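Trorka Bag Stand: Owner's Guide

Section 4. Assembly and first use

4.1 Before you start

This section covers the floor-standing version of the stand with the Dikance base. If you have the wall-mounted version, go to Section 5. The upright, the arm and the swivel are the same on both, but the fixing order is different and the steps below must not be mixed with those for the wall plate.

You will need two people, both 10 mm spanners supplied in the tool bag, a spirit level and a soft mat or blanket to protect the floor. Gloves are advised when handling the base plates.

The stand takes a hanging bag of up to 55 kg. This figure includes the chains and any filling you add later. If the bag was bought empty, weigh it after filling and before hanging.

Caution: do not use the stand for suspension straps, pull-ups or climbing ropes. The arm is rated for a hanging bag only.

4.2 Choosing a position

1. Choose a level, dry floor. Concrete, screed and solid timber are suitable. Do not assemble the stand on foam tiles, carpet with a deep pile or a sprung competition floor.

2. Leave a clear space of 91 cm on every side of the bag, measured from the surface of the bag and not from the upright. Allow more at the front if kicks will be practised.

3. Check the height of lights, beams and sprinkler heads. The arm does not move up during use, but it will pass through a wide arc while it is being lifted into place.

Note: the base can be slid a short distance on a smooth floor when it is unloaded. It should not be moved with ballast in place or with a bag on the arm.

4.3 Base

1. Lay the two base plates on the blanket with the stamped side facing up. The plate marked F goes at the front, beneath the arm.

2. Bring the plates together so that the tongues on plate F enter the slots on the rear plate. If they do not meet cleanly, turn the rear plate round. Do not use a hammer.

3. Fit the four short bolts through the joint from below, with a washer under each nut. Tighten by hand only.

4. Lift the base off the blanket with one person at each end and lower it into its final position.

5. Place the spirit level across the joint, then along it. Adjust the feet until both readings are level, and tighten the lock nut on each foot.

6. Now tighten the four bolts fully, working corner to corner.

Caution: keep fingers clear of the joint when the base is lowered. The plates can close on each other if the bolts are loose.

4.4 Upright and arm

1. One person holds the upright vertical in the socket. The second person lines up the holes and passes the long bolts through from the front.

2. Fit the nuts and tighten evenly. A small gap at the rear of the socket is normal and should not be packed.

3. Slide the collar on to the arm with the open side facing down.

4. Lift the arm on to the head of the upright. Keep hold of it until the locking pin is fully home and the spring clip has been closed over the end.

5. Fit the brace between the arm and the upright. The longer slot goes at the top. Tighten the upper bolt first.

6. Pull down on the end of the arm by hand. There should be no movement at the collar. If there is, remove the arm and check that the pin has passed through both sides.

4.5 Ballast

The Dikance base has two ballast trays. Both must be filled before a bag is hung, and both must be filled to the same level. Use dry sand in the bags supplied. Loose sand will work its way into the feet and prevent later adjustment.

Water is not suitable. The trays are vented and will leak.

1. Fill and seal the sand bags.

2. Place them in the rear tray first, then the front.

3. Close the lids and turn each catch until it stops.

4.6 Swivel and bag

The stand is supplied with a Charbonneau swivel. Other swivels may be used if the eye fits the arm without force, but the limits in 4.1 still apply.

1. Hang the swivel from the eye on the arm and screw the gate shut.

2. Join the bag chains to the swivel. Check that no chain is twisted.

3. With one person holding the bag, take the weight on the arm slowly. Let it hang freely before anyone strikes it.

4. If the bag swings too far, fit the Teditz floor strap between the ring on the underside of the bag and the eye at the front of the base. The strap should be snug but not tight. An over-tightened strap puts extra load on the arm and wears the stitching of the bag.

Note: bags without a lower ring cannot be used with the strap. Do not tie the strap around the body of the bag.

4.7 First session

Begin with light punches for a few minutes, then stop and check every nut on the base and brace. Some settling is expected. Tighten as needed and repeat the check after the next session, then monthly.

A clicking noise on impact usually comes from the swivel gate. A dull knock usually comes from the collar. If the knock continues after tightening, take the bag down and follow the checks in Section 7.

4.8 Spare parts and storage

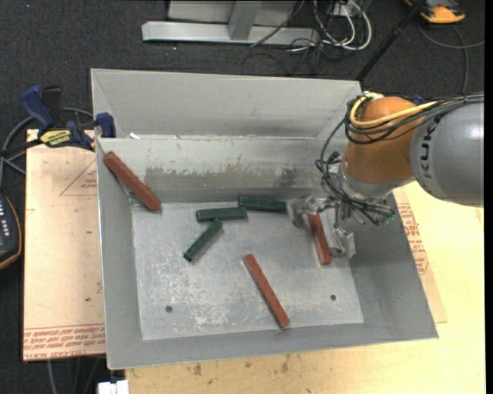 Spare bolts, washers and the unused feet should be kept with the tool bag, away from the training area, where they cannot be trodden on with bare feet. Wipe the threads with a dry cloth before putting them away. A shallow metal bin with sloped sides, like the grey one shown with the reddish-brown and dark green wooden blocks in it, is a suitable shape for larger parts, as they can be seen and picked out without emptying it. Note that the bin shown has small holes in its floor; if yours has the same, put washers and spring clips in a closed tin first. Store the locking pin in the arm, with the clip closed, whenever the stand is taken down.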